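Cube Days

The first thing they taught me at Skollwood was how to fail on purpose. I'd come from a call center, so I figured I was qualified.

My job was to drive the arm with a pair of handles, go to the cube, do something with the cube, and hit the pedal. Each try got saved and shipped off to a learning system we all called Clunia, which lived in a building in Drakadbridge that I never once set foot in. Clunia wanted examples. Good ones, bad ones, ones where you changed your mind halfway. What I had to work with was a wooden table, a red strap, a puzzle cube and a big hard glare off the varnish that I came to hate like a roommate.
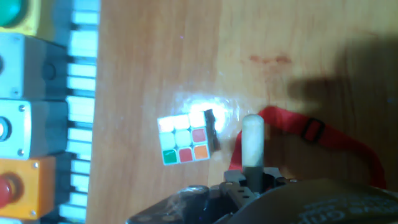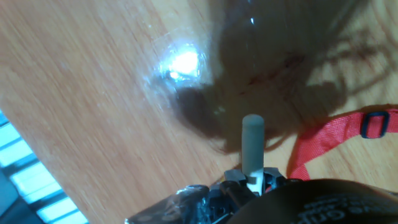
Example 453

I remember the number because it was on the work screen when I stopped, and I'd stopped because I was laughing. It was September 7, 2020, my second week on my own at the table, and I had been told to collect 20 tries of "approach and hesitate." That was the whole instruction! Approach and hesitate. I'm forty-one years old and I've been practicing that my entire life.

So I did it. I brought the arm in slow, let its shadow slide over the wood, got close enough that I could almost feel the cube through the handles (you can't, there's no feel in them at all, but your hands make something up), and then I hung there. I counted to 4 in my head. I backed off. Pedal.

The first few were terrible because they were too good. I was hesitating like an actor. Every pause was the same length and every retreat took the same path, and around lunchtime a note came back from the Ouazzani group, who looked over our batches before Clunia got them. It said: "These read as one example. Please be less sure."

Please be less sure. I wrote that on a sticky note and it's on my fridge to this day.

Being less sure

Well, how do you do that? I tried closing one eye. I tried holding the handles with my fingertips. I tried thinking about my sister's wedding in April, which I still hadn't said yes to, and wouldn't you know it, that one worked. I came in at the cube thinking, okay, I'll go, I'll just sit at the back and be nice. Then I got near it and thought about the receiving line, and the arm drifted off to the side as if it had seen somebody it knew. I came around again from the other way. I went up, I went down a little, I stayed over that cube for so long that my wrist started to ache, and then I left without touching it.

Pedal. I sat there a minute with my heart going.

I did the rest of the batch like that. One was about the apartment I didn't take. One was the dog I nearly adopted, and that one got so close to the cube I'd have sworn I had it. One was just my dad's phone number. By the end of the afternoon I was wrung out, and I'd moved a robot arm back and forth over the same patch of table for hours and had nothing in my hand to show for it.

What came back

The note was waiting in the morning. They graded us from 1 to 5, and I'd been living on twos. This was a 5, the whole batch. Under it somebody had typed, "Much better. What did you change?"

I wrote a long answer and deleted it. Then I wrote, "Loosened my grip," and sent that.

A while later they let us watch Clunia run the table without a driver. I stood in the back with my coffee. The arm came down over the cube nice and easy, and then it slowed, and it slid off to one side, and came around again from the other way. It went up. It went down a little. The guy next to me muttered that it was stuck and somebody ought to reset it.

"Give it a second," I said.

It hung there a good long time. I knew exactly where it was: it was at the receiving line. I had my hand up by my shoulder and I was squeezing air, like you do with the brake when you're in the passenger seat.

Then the fingers closed and it picked up the cube, and people clapped, and I went out to the parking lot and called my sister.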